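Call for participants: spend a Sunday teaching our robots to tidy up

Odar open day, Chala workshop, August

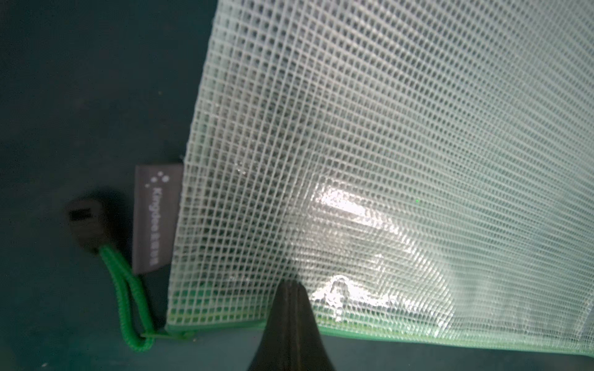

We're opening our doors for one Sunday in August and we'd love 30 people to come and have a go! You'll sit at a bench, take hold of the controls and guide a robot arm through ordinary desk jobs – picking up document bags, finding a zipper pull, sorting stationery by colour. It's fiddly, it's great fun, and you'll come away with a new respect for your own fingers.

No experience needed. We're especially keen to hear from people who sew, mend, pack or file for a living, and from anyone who's never been near a robot. You must be 16 or older and happy to sit for half an hour at a stretch. Left-handers very welcome (we never get enough of you).

Each session includes a short safety talk, a demonstration of our Fidetora control software, your turn at the bench and a wander through the workshop with the Urkska team, who love questions. Our practice library already holds 1,914 attempts, and yours will be added to it with your consent.

Morning tea and lunch provided. We can cover bus or train fares, so keep your tickets. The bench height is adjustable and there's step-free access from the car park.

To put your name down, email Hermenegildo Meléndez at the Odar front desk with your preferred session (morning or afternoon) and any access or dietary needs. Bringing a mate? Please send separate emails.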